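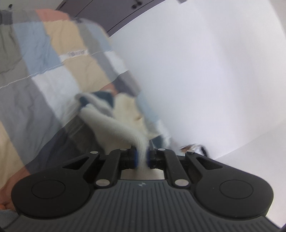 Demonstration round, item 2: cloth held over the patchwork cover.

REPORT OF THE JUNIOR SECRETARY, DRIRPORT HANDLING SOCIETY
10/12/2022

The Society met to record its entries for the Dodarach Cup. Under the rules, each club must submit 1,000 demonstrations of household work, performed by a member holding the gripper. The machine at Dodarach learns from these and is judged in the final on a garment it has not met before.

Babatunde Nnaji took the first turn. He had joined in September and had been told twice that he was too quick. The Secretary read out rule six, which forbids haste, and Nnaji apologised to the cloth. The apology was not minuted at the time. It is minuted now at his request.

Mrs Fanetti, presiding, asked what a machine would learn from a boy who apologised. Nnaji replied that it might learn to put things down gently. There was a silence, after which Mrs Fanetti directed that the round should continue.

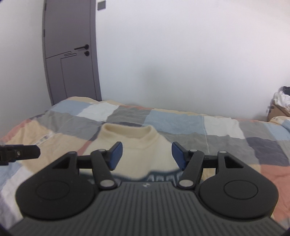
Demonstration round, item 6: cream sweater, jaws open.

The sweater was entered under Miscellaneous. Miss Nseir observed that it was the pattern her late father used to wear – and asked that it be folded sleeves first, as he had done. The rules specify no order. The President allowed it.

Nnaji folded it sleeves first. He was then asked to do so again, and did, until the light went. Miss Nseir kept the tally and did not correct him.

The Society's entries will be sent to Dodarach on Monday. Miss Nseir has enquired whether the machine may be visited afterwards. The Secretary has undertaken to write.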